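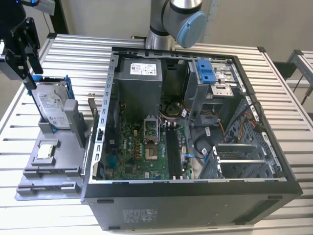 An open tower on the slatted table, with a hard drive and a processor held in the gray fixture.

The workshop at Gethin takes in retired office desktops and sends them out again, either as complete machines or as tested parts. The bulk of the current intake comes from a lease return by Zalarus, and most of it is tower cases of one general type. I spoke with the bench lead over the course of a morning in May. The subject was supposed to be reuse rates. It became a conversation about where to put things down.

"People ask about the tools," the bench lead said. "The tools are a screwdriver and a wrist strap. What decides whether a part is good at the end is where it was for the ten minutes it was out of the case."

Every tower is laid on its side before anything is removed. The side panel comes off and the board faces up. I asked whether working with the case upright was ever an option, given that it takes less table.

"You can pull a drive with the case standing. You can't do a processor that way. The part wants to fall out of the socket toward you, and the pins are in the socket on these boards, so anything that slides on the way out slides over the pins. Flat, the processor sits there by its own weight until you lift it. You lift it straight up by two opposite edges."

The processor then goes into a shallow square recess in the parts fixture, a gray plastic piece kept to the left of the case. The recess has a low wall. The bench lead described the depth as the only dimension that took several attempts.

"The first one was too deep. You could get the processor in, but there was nothing left above the wall to take hold of, so you ended up tipping the fixture or going in with a fingernail. Then we had one that was too shallow, and a sleeve would catch it. Now enough of the edge stands clear to grip, and it still doesn't travel."

The drive holder is simpler. Drives stand on edge in it, with the caddy still attached. I had assumed the caddy would be taken off at once, and was told that this depends on where the drive goes next.

"If it's being wiped and going back into the same model, the caddy stays on. It clips in, it's the right width, and it gives you something to hold besides the circuit board. If the drive is going to be sold loose, the caddy goes in the spares bin. We don't run out of drives. We run out of caddies, because they were thrown away at some earlier stage by people who thought they were packaging."

Wiping is handled at a separate station by a program called Mutley, and the record of each wipe is stored in Silline, the inventory system. A drive that fails its wipe is drilled. The bench lead declined to discuss failure rates by manufacturer, saying that the intake is too uneven for the numbers to mean much.

The table also came up. It is made of parallel aluminum profiles with grooves running between them, and to a visitor it looks like a poor choice for work that involves small screws.

"It's a fair criticism. A screw goes in the groove and you need a magnet on a stick, or you run a plastic card along the slot and push it out at the end. We put up with it because you can bolt to it anywhere. The fixture has to be in the same position every time, or you start looking for it, and looking is when your elbow goes into the case. On a flat top we used clamps and they worked loose."

Was a mat considered? It was, and a mat was used for a while. It slid on the profiles when a case was turned around, and it covered the slots. Grounding is done at the case and at the wrist. Screws go into a magnetic dish kept off the table, well clear of the drives – a habit the bench lead admitted has more to do with tidiness than with any measured risk.

The order of removal is fixed. Power cord first, then the side panel, then the drive, then memory, then the cooler, then the processor. The power supply stays in unless it has failed its load test or the case itself is being scrapped.

"There's no gain in taking it out. It's tested in place, the cables are already routed, and it gives the case some weight at that end so it doesn't shift. If you remove it you have to reroute everything, and the bundle never goes back as flat as the factory had it. Then it touches the fan."

Memory comes out before the cooler for reasons of access. The clips at the ends of the slots are easier to press while nothing is smeared on the gloves. Thermal compound is the dirtiest thing in the process, and the sequence is arranged so that everything clean is out of reach by the time the compound is exposed. Modules are tested overnight in batches and labeled by capacity.

The stage that causes the most rejects is the one with the least in it. Once the processor is out, the socket is open and the load plate stands up on its hinge. A dropped screw at that point can bend contacts that are very hard to straighten.

"If the board is going to wait, it gets a plastic cap. If it's being inspected, the cap stays off, and then nothing passes over the socket that isn't going into it. No screws, no screwdriver. You reach around."

Inspection is done under a lamp giving 600 lux at the board, angled low from one side. Straight pins reflect the light in even rows, and a bent one shows up as a break in the pattern. The bench lead turns the case through a quarter circle and looks again, because a pin bent along the line of the light can be missed the first time. A full check takes two minutes if the socket is good.

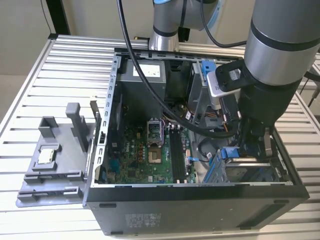
One reader of the previous article in this series wrote that the whole exercise seemed excessive for office desktops, and that the sensible course was to test each tower closed and leave the processor where it was. I put this to the bench lead.

"For a good machine I'd agree. If it boots, passes the load test and the temperature is normal, opening the socket only adds risk. What comes to this table is what didn't pass, or what ran hot. On older machines the compound has often dried out. You can't fix that with the cooler on."

Of the 2,790 towers received under the lease return, 137 had been routed to this table at the time of our conversation. The remainder had been passed closed, or were waiting for their first test. The bench lead regards the proportion as normal for machines that spent their working lives under desks.

Dust is the common factor. It gathers at the perforated rear panel and along the expansion slot openings, and on the blades of the fan. It is brushed out dry with the fan held still. Compressed air is used only outdoors.

Reassembly follows the same order backward, with one addition. The blue plastic parts – the caddies and latches – are worked by hand several times before the side panel goes on. Old plastic that is going to crack tends to do it then, and a cracked latch found at the bench costs a replacement from the spares bin. Found by the customer, it costs a return shipment.

I asked what the bench lead would change, given a budget.

"A second fixture on the other side, for the cooler. At present it goes upside down on a folded cloth, and the cloth gets moved. I've drawn one up. It needs four posts and a gap for the fan cable, and I haven't settled how tall the posts should be."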